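Reading the label on a bottle of hemp oil

24/06/2026

I have promised for a long time to write something about hemp oil, and I always put it off, as I am not a doctor and not a chemist. I am only a person who buys the stuff, uses it in the evening and likes to know what is in the bottle. Please read this post with that in mind. If you take any medicine, talk with your doctor or pharmacist before you try CBD. I did it too, and the talk was shorter and more friendly than I had feared.

My first bottle came from a small shop in Edska, next to the bus station. In the window there were soaps, socks and bags of seeds for birds, all from hemp, and on a shelf behind the counter stood the oils. The woman in the shop asked me if I wanted "full spectrum" or "isolate". I did not know either word, so I pointed at the cheaper one. This is not a method I would recommend.

When I came home I put on my glasses and tried to understand the label. It said 1,000 mg in large green numbers, and I thought that this was what I would get in one dose. Of course it is the amount in the whole bottle. To know how much is in one drop, you need to know also the size of the bottle and how many drops there are in one millilitre, and the second thing was not written anywhere. I wrote to the maker and they answered politely, but they gave me the number for another product.

After that I became a bit more careful. I now look for the following things, and I write them down here so that I can send people the link instead of explaining it again in the kitchen.

The first is what kind of extract it is. Isolate is CBD alone, cleaned from all the other substances of the plant. Full spectrum keeps the others, and also a very small amount of THC. Broad spectrum stands somewhere between: the other substances are there but the THC has been taken out, or most of it. I cannot tell you which one is better. I can only tell you that the isolate has almost no taste, and the full spectrum tastes like a wet field. I have got used to the wet field and I even like it now.

The second is the laboratory report. A serious seller gives a report for each batch, and the batch number on the report must be the same as on the bottle. It sounds very simple, but I have seen a shop which showed the same report for every oil on its website, with a date from a March long ago. Look also at who made the test. If the laboratory and the seller have the same address, I would ask a question or two.

The third is the oil which carries the extract. Some makers use hemp seed oil, others use olive oil or MCT, which comes usually from coconut. Hemp seed oil itself contains practically no CBD, because it is pressed from the seeds. I mention it since in the supermarket you can find "hemp oil" for salad, and it is a good thing to put on potatoes, but people buy it and then are disappointed that they do not sleep.

The percent sign caused me the most trouble. My present bottle, the one from Plovent, says 7%. In my head a percent is something you find on beer. On the oil it tells you how much of the contents is CBD, normally by weight, and therefore a small bottle with a high percent can contain less CBD than a big bottle with a low one. I made a little table on paper for comparing the prices, with the total milligrams in one column and the cost in the next. The order of "cheap" and "expensive" changed completely. The bottle I had bought in Edska was the dearest of all.

Then there is the question of the law, and here I become very quiet. The limits for THC are different from country to country and they change. What you can buy at home you maybe cannot carry over the border, and the person at the airport will not want to see your little table. I leave my bottle in the bathroom when I travel. I have also friends who must give a urine test for their work, and they do not touch full spectrum at all. I think they are right.

In the evening I take my drops under the tongue, wait while I brush the cat, and then I sit down with a cup of Umano, a hemp tea with lemon balm. I don't believe the tea does very much. It is warm and it smells like hay, and I put the telephone in another room when I drink it. Maybe this is the real medicine - the telephone in the other room. 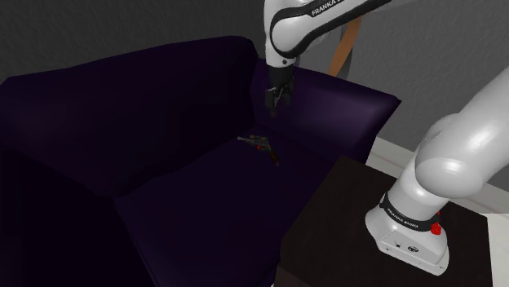
Dark purple armchair, small handgun on the seat

I kept a diary for 90 days, as a friend had suggested. I wrote the hour when I went to bed, the hour when I woke up, and one word for the night. In the first weeks the word was mostly "same". Later there are more nights with "good", but in that time I had also stopped with the afternoon coffee, so my diary proves nothing. I would like to repeat it with the coffee and without the drops, but I do not wish to sleep badly only for the sake of science.

Some people asked me in the comments about Rondonuwu, the mail-order shop. I have ordered there 3 times. The parcels came well packed and the batch numbers agreed with the reports. Their translation into English is a little strange (one cream is "for the tired of legs"), but my own English is not so perfect that I could complain. What I like less is the newsletter. They send it very often, and the link to stop it is grey on grey.

Keep the bottle closed and out of the light. I had one standing on the windowsill in the kitchen through the summer and the taste became sharp and unpleasant, like old nuts. I threw it away. Now it lives in the cupboard behind the towels, where I forget it at least once a week.

Next time I want to write about hemp fibre, because I have bought two metres of cloth and it is so stiff that it stands alone in the corner. If you know how to make it softer without a machine, please write to me. I have tried vinegar already and the whole flat smelled of salad.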